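Re: [hillwalkers] Food for the May trip
Date: Feb 17, 2020

> Can anyone who did the long route last time say what you carried to eat?
> I took far too much and ended up lugging half of it home again. Also, is
> the shop by the Amundsen hut still open, or should we count on nothing
> until we're back down at the cars?

Hi all,

I did the long way round, so I'll have a go at this. The shop was shut when I passed and the shutters looked pretty final, so I'd count on nothing. There is a tap behind the hut – a bit slow, but fine for filling bottles.

As for food, I used to pack proper sandwiches and they were always squashed flat by lunchtime. Now I take small packets of things and keep eating all day, which suits me much better (I get grumpy if I leave it too long, ask anyone who was on the Musar walk!). I still have one decent hot meal in the evening and don't bother cooking in the morning.

My list, such as it is:

1. Snacks. Little packs, spread between the side pockets so you needn't take the rucksack off every time. I get everything out on a table the night before and then put a third of it back in the cupboard. 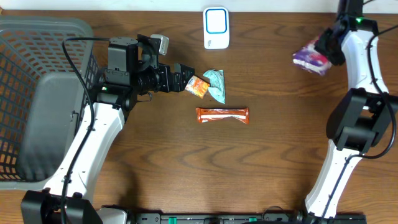

2. Something salty. I forgot this once and thought about crisps for 15 miles.

3. A hot drink. My old Movuneo flask is dented all over but I love it, and tea at the top is half the reason I go.

4. Spare for emergencies. I keep 2 flapjacks right at the bottom in a bag with a knot in it, so I'm not tempted. They do go a bit crumbly.

On the other question from last week, the high point is 2567 feet on my map, and the last stretch is steep but quite short. Poles are handy coming down, and I've a spare pair if anyone wants to borrow them.

Could somebody remind me whether we're sharing stoves? Happy to bring mine, but I'd need to buy gas first.

Cheers, and see you in May!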